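ok work table is finally papered and taped. thread because i have opinions

brown paper over the whole top, blue painters tape for the grid. first try in October was regular masking tape and it took the paper with it when i peeled. never again
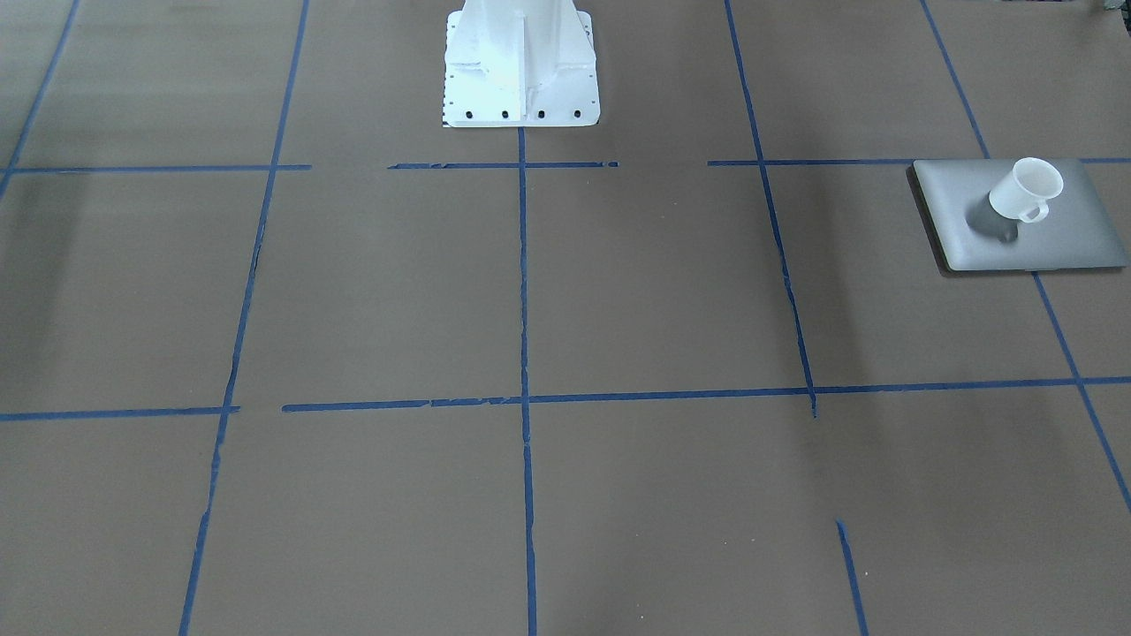
anyway the trick is don't pull the tape tight. press from the middle out. if you stretch it, it creeps back overnight and then your corners are garbage

i tear it by hand, no scissors, so yeah ragged ends. also gaps. a gap is fine!! a bump where two strips overlap is NOT fine, mugs sit crooked on it

paper is the cheap stuff from Findero, 50 ft roll. the Rustwood one is thicker but it curls like crazy and i am not ironing paper agian

lines are not straight. i know. i did measure – 3 times – then eyeballed the rest bc i was hungry

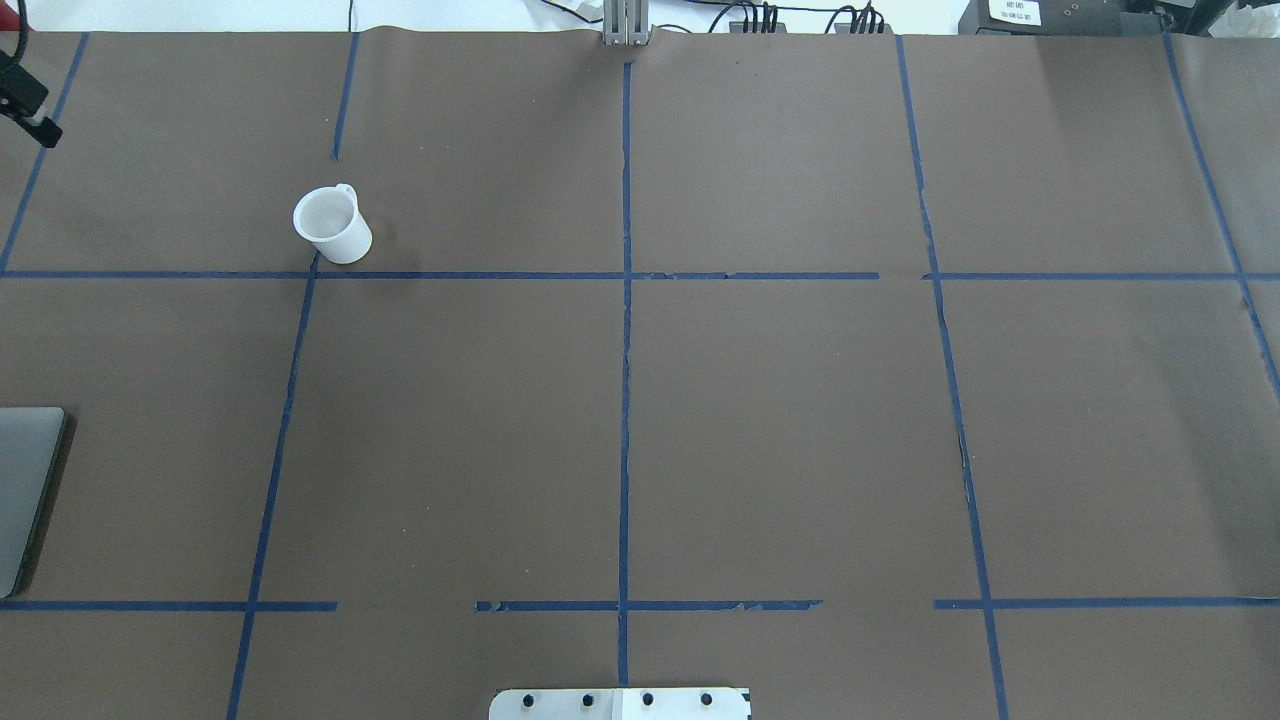
the grid, wobbles and all. 1/26/18

someone asked why not just draw it w a marker. bc i change my mind?? tape comes up, marker doesnt

wrinkles up by the edge bug me more than the tape does tbh. gonna try smoothing them w a ruler, or maybe just leave it til the next sheet

next up is sorting out trays. have one gray one i like and need more that size, the Sorner ones are all too deep. if you know a flat one pls send link

ok back to it, tape dispenser is missing agan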